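Quick motherboard cleanup before a rebuild

Power off, cord out, hold the button 20 seconds. Then canned air, short bursts, can upright. Memory slots first, they collect the most fluff. Soft brush around the capacitors, dont lean on them.

Old paste: isopropyl on a coffee filter, wipe from the edges in. Leave the CPU clamped in the socket while you do it. Paste on the socket pins = bad evening.

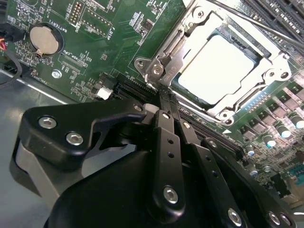 Clock resetting every boot? Swap the coin cell. Usually a CR2032 but read the old one. Push the clip back with something plastic, cell pops up. Writing faces up on most boards. Reset the time in BIOS after.

Screws go in a egg carton, one cup per part. Cheap and it works.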